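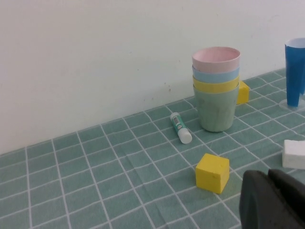 3弦12フレットの実音が高い(ナイロン弦、サドル補正で足りるか)

弦楽器調整・測定 板 > クラシックギター
状態:未解決

投稿 1 naiflat
Jul 22, 2023

ナイロン弦ギターのオクターブピッチについて質問です。

楽器はStundaleの451、弦長650 mm、サドル厚3 mm、無補正(山が中央)。弦はJundachのノーマルテンション、1月に交換したものをそのまま使っています。弦高は12フレット上で6弦4.0 mm、1弦3.2 mm。

3弦の12フレットで、ハーモニクスと実音を比べると実音が17セント高く出ます。ほかの弦は5セント以内です。測定はクリップ式のClamoで、ヘッドに付けています。

サドルを作り直して3弦の山だけ後ろに下げるつもりですが、どの程度下げればよいでしょうか。牛骨のブランクは手元にあります。

投稿 2 kobuchi_k

計算だけ先に書いておきます。

弦長650 mmでサドルの接点をx mm後退させると、開放は 1731×x/650 セント、12フレット実音は 1731×x/325 セント下がります。開放を合わせ直したあとの差は 1731×x/650、つまり1 mmあたり2.7セントです。

17セントをサドルだけで消すには6.4 mm必要で、厚さ3 mmのサドルの中には収まりません。山を中央から後端近くまで寄せても1.2 mm程度、効果は3セント強です。

したがってブランクを削る前に、17セントという値の中身を分解してください。3弦だけが突出しているので、まず弦の不良を疑います。

投稿 3 rosette_m

弦の交換が先だと思います。ナイロンの3弦は半年張れば伸びも摩耗も出ています。フレットの当たる箇所に凹みがあれば質量分布も変わります。同じJundachのセットなら自分の買った店で2160円でした。サドルを作る手間と比べれば安いです。

投稿 4 naiflat

ありがとうございます。6.4 mmという値で無理があることは理解しました。

弦の裏側を見たところ、2フレットと4フレットの位置に浅い凹みがあります。12フレットより先には目立つ傷はありません。弦の交換は週のうちにやりますが、劣化でここまでずれるものでしょうか。

投稿 5 tsumabiki_lab

劣化と決めるのは早いと思います。新品でも不均一な弦はあります。

交換する前に、今の3弦を前後逆に張って測ってください。弦の直径が長さ方向に傾いていると、12フレット実音は駒側の半分だけを使うので、平均より細ければ高く、太ければ低く出ます。逆に張れば符号が反転します。

正方向の値と逆方向の値の平均が楽器側の誤差(弦高、剛性、サドル位置)、差の半分が弦の不均一による誤差です。凹みの影響も混ざりますが、切り分けの第一段階としては使えます。

巻弦は端の巻きが緩い製品があるので、この方法は1〜3弦に限ってください。

投稿 6 kobuchi_k

>>5
方法には賛成ですが、Clamoのヘッド測定の値をそのまま使うのは反対です。

クリップ式はヘッドの振動を拾うため、12フレット実音のように振動弦長が短い音では信号が弱く、表示が落ち着きません。さらに、押弦した左手の力がネックに入ります。差の大きさを議論するなら、マイク入力でスペクトルを見るべきです。

投稿 7 tsumabiki_lab

>>6
表示の揺れは認めますが、17セントという値がセンサーの取り付け位置だけで出ることはありません。ほかの弦が5セント以内で読めているのですから、相対比較には足ります。道具を増やす前に弦を逆にするほうが早いです。

投稿 8 kobuchi_k

相対比較に足りるのは、読み取る瞬間を固定している場合だけです。

ナイロン弦は撥弦直後に高く出て、そこから下がります。強く弾けばその幅が数セントになります。質問者がアタックの値を読んだのか、減衰後の値を読んだのか書かれていません。ハーモニクスは振幅が小さいので直後から安定していて、実音だけアタックで読めば、差は必ずプラス側に偏ります。

投稿 9 naiflat

読み取りは針が最初に止まった位置でした。弾いた直後に近いと思います。

PCにSongが入っているので、次はコンデンサーマイクで録って、Songのピッチ表示で撥弦の1秒後を読みます。これで条件はそろいますか。

投稿 10 kobuchi_k

1秒後で構いません。追加で次の点をそろえてください。

・マイクは12フレット付近、弦から30 cm
・撥弦位置はサウンドホールの駒側の縁、指の腹で弱く
・各音を5回録って中央値を取る
・ハーモニクスではなく開放の値も記録する
・1フレット、5フレット、12フレットを測る

1フレットと5フレットも測るのは、ナット側とサドル側の補正でフレットごとの効き方が違うからです。

投稿 11 oct_diff

横から失礼。Songのピッチ表示は解析窓の長さを変えられるはずです。初期設定の短い窓だと3弦の開放(196 Hz)では分解能が足りず、読みが1〜2セント単位で飛びます。窓は長いほうに設定したほうがよいです。長くしすぎると減衰中のピッチ変化を平均してしまうので、1秒後を中心に0.5秒あれば十分です。

投稿 12 naiflat

測定しました。基準は開放弦で、各フレットの平均律の値からの差です。単位はセント、中央値。

現在の弦、正方向
1フレット +4
5フレット +7
12フレット +17

現在の弦、逆方向
1フレット +4
5フレット +5
12フレット −1

逆に張ったあとは一晩置いてから測っています。室温24度、湿度55%。窓は0.5秒です。

正方向の12フレットは、クリップで測ったときと同じ値になりました。

投稿 13 tsumabiki_lab

きれいに出ましたね。

12フレットの平均は (17−1)/2 = 8 セント、弦の不均一による分は (17+1)/2 = 9 セントです。楽器側の誤差は8セントなので、無補正サドルの3弦としては普通の範囲です。

9セントは周波数で0.5%強、直径に換算しても同じ比率です。ノーマルテンションの3弦を1.02 mmとすると、駒側半分の平均が全体の平均より0.005 mm細いことになります。目盛が0.01 mmのマイクロメーターでは、両端を挟んでやっと差が見えるかどうかです。

投稿 14 kobuchi_k

測定値がクリップと一致した点は、自分の懸念が今回は当たらなかったということで了解しました。ただ、条件を書かない測定値から補正量を決めるべきではないという考えは変わりません。

弦を替えたあとの値を見ましょう。

投稿 15 rosette_m

半年使った弦の不均一と、製造時の不均一は、この測定では区別できません。自分はやはり摩耗のほうを疑います。

投稿 16 tsumabiki_lab

>>15
目視で確認された凹みは2フレットと4フレット、つまりナット側の半分です。そこで質量が減れば開放が高くなり、12フレット実音は開放に対して相対的に低くなります。観測は逆です。製造時か、伸びの偏りのどちらかでしょう。

投稿 17 rosette_m

>>16
凹みは変形であって、質量はほとんど減っていないと思いますが。つぶれた分は横に広がるだけです。

投稿 18 tsumabiki_lab

それなら摩耗は今回のずれにほとんど寄与しないことになり、>>15とは逆の結論になります。

投稿 19 naiflat

弦を替えました。同じJundachのノーマルです。張ってから4日、ピッチが落ち着いてから同じ条件で測っています。

新しい弦、正方向
1フレット +5
5フレット +6
12フレット +8

12フレットの +8 は、先に計算してもらった平均と同じ値でした。残りの8セントを補正したいのですが、サドルだけでよいでしょうか。

投稿 20 kobuchi_k

1フレットが +5 あるので、サドルだけでは取れません。

サドルをx mm後退させたときの、nフレットでの相対的な低下は 2.66×x×(2^(n/12)−1) セントです。x = 1.2 の場合、

1フレット 0.2
5フレット 1.1
12フレット 3.2

一方、ナットの接点を指板側にy mm出すと、開放だけが上がるので、すべてのフレットが一律に 2.66×y セント下がります。y = 1.0 なら2.7セントです。

両方を入れた場合の残りは、

1フレット +2.1
5フレット +2.2
12フレット +2.1

となり、ほぼ一定になります。このくらいなら開放弦の合わせ方で吸収できます。

投稿 21 oct_diff

ナットを出す前に、ナットの溝の深さを確認してください。1フレットの +5 は、溝が浅くて押弦時の伸びが大きい場合にも出ます。2フレットと3フレットの間で弦を押さえ、1フレット頂点と弦の隙間を見る方法が簡単です。ナイロンでも0.1 mmあれば足ります。

投稿 22 naiflat

隙間ゲージで測ると、3弦は0.25 mmが通り、0.30 mmは通りません。1弦は0.15 mmが通ります。

投稿 23 oct_diff

浅いですね。3弦の溝を0.1 mm下げてから測り直すべきです。ナットの補正量はそのあとに決めます。先に接点を出してしまうと、溝を下げたとき1フレットが低くなりすぎます。

投稿 24 kobuchi_k

>>23
順序に同意します。>>20のy = 1.0は、溝の深さが適正だと仮定した値なので、いったん保留にしてください。サドル側のx = 1.2は、溝を下げても大きくは変わらないはずです。

投稿 25 rosette_m

3弦だけナットの接点を出すことには反対です。弦の銘柄を変えれば必要量が変わります。カーボンの3弦は細くて剛性が低いので、補正は少なくて済みます。ナットを加工する前に、3弦だけカーボンにして測ってみてはどうでしょう。音色の違いは受け入れることになりますが。

投稿 26 naiflat

カーボンの3弦は以前試しましたが、2弦とのつながりが悪く感じたので、ナイロンのままにするつもりです。

投稿 27 kobuchi_k

それなら補正はナイロンに合わせて問題ありません。ナットの接点を出す加工は、元のナットには手を付けず、薄い牛骨片を指板端に置く方法で試せます。両面テープでは高さが変わるので、指板端との隙間に立てて、弦の張力で押さえるだけにします。値を見てから本加工に移ってください。

投稿 28 tsumabiki_lab

補足すると、補正サドルを付けたあとも弦の個体差は残ります。今回は不均一だけで9セントありました。補正で動かせる量より大きい値です。新しい弦を張るたびに、3弦だけでも12フレットを確認したほうがよいです。高ければ逆に張る、それでもだめなら別の弦にする、という順です。

投稿 29 oct_diff

溝を下げるときは、ヤスリの角度をヘッド側に向けて約10度傾けてください。水平に削ると接点が溝の途中に移り、実効弦長が長くなって測定が合わなくなります。溝の底は弦径よりわずかに広い丸で、ナイロンの3弦なら1.1 mmのヤスリで足ります。

投稿 30 naiflat

手順は次のようにします。

1. 3弦の溝を0.1 mm下げる
2. 1、5、12フレットを再測定
3. サドルを新しく削り、3弦の山を1.2 mm後退
4. 再測定し、1フレットの残りを見てナットの補正量を決める

1.1 mmの溝ヤスリを注文しました。届いたら1と2の値を書き込みます。

投稿 31 kobuchi_k

3のとき、サドルの高さは3弦の位置で0.1 mm高めに残しておいてください。山を後端に寄せると仕上げの研磨で下がりやすく、弦高が変わると押弦時の伸びも変わるので、2の値と比較できなくなります。

投稿 32 naiflat

了解しました。元のサドルの高さは各弦の位置でノギスで測って控えてあります。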